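Vatia Wall-Side Table in White: my thoughts after a winter of daily use

I have wanted a plain white table against the wall of our back hall for longer than I care to admit. It's where everybody drops their mail, their keys, their gloves and whatever else came in with them, and for years the job was done by an old sewing stand that wobbled if you so much as looked at it. So when my sister-in-law moved out of Fledville and gave me a bit of store credit she wasn't going to use, I added to it and ordered the Vatia. It came to just under 200 dollars with delivery, and I've now lived with it long enough to have opinions!

Putting it together took me most of an evening, and I'll say right off that I am slow at these things (I like to lay every piece out on a towel first and have a cup of tea while I look at them). The instructions are all drawings, no words, and they're mostly fine. The one step that had me muttering was getting the top to sit level, which I did twice over, the first time with a leg on backwards. If you have a second person around, have them hold the far end while you tighten. I didn't, and I managed, but my knees had something to say about it the next morning.

What I love most is the top. It's smooth to wipe and has a very fine grain to it that you only notice when the light comes across sideways, and I think that keeps it from looking like a hospital tray. The corners are a little rounded too, and with the number of times I've swung around that end with a laundry basket on my hip, my hip is grateful.

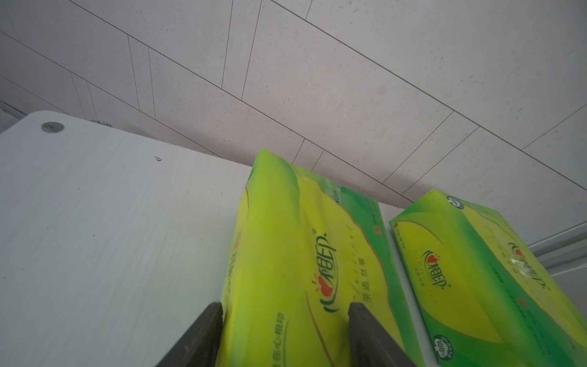
Now, the color. White is white, and it shows everything. A coffee drip, a pencil mark, a crumb of potting soil, you will see it from the doorway. I keep a cloth handy and go over it while the kettle's on, and most things come up with plain warm water. There is one tiny dark speck in the middle of mine that doesn't, a chip I suppose, and I couldn't tell you who or what did it. It bothered me for a week and then I stopped seeing it. If that sort of thing would drive you up the wall, maybe look at the Hallow table, which comes in a mottled gray and costs a little more.

I also wish they had done something about the round metal disc that shows on the surface near the corner. It's tidy enough, but it is silver on white and my eye goes to it. I asked the store whether there was a white cover to be had and got a very kind reply saying no.

As for what we keep on it, I started out with grand ideas about a lamp and a bowl. In practice it's tissues, always tissues, because two of us have allergies that begin in March and don't let up until the leaves are down. I buy the soft packs these days and skip the boxes, and they sit on the tabletop quite happily and squash up small when they're getting low. I had thought about a cover for them, one of those Didenko fabric ones, but I like a bit of bright green by the wall tiles, which are so pale and sensible.

Pushed up to the wall it leaves hardly any gap, so things don't roll down behind the way they did with the sewing stand. I do pull it out every so often to sweep, and it's light enough that I can walk it out one end at a time.

Would I buy it again? Yes, I believe I would, though I'd wait for a sale. I'm giving it 9 out of 10, with the missing point for that silver disc and for the drawings on page two, which I still say are upside down.

Related reviews
Hallow side table in gray: a second look
Didenko fabric tissue covers, washed and rewashed
Boot trays for narrow halls
Wall hooks that stay put on tile
The best cloths for wiping down white furniture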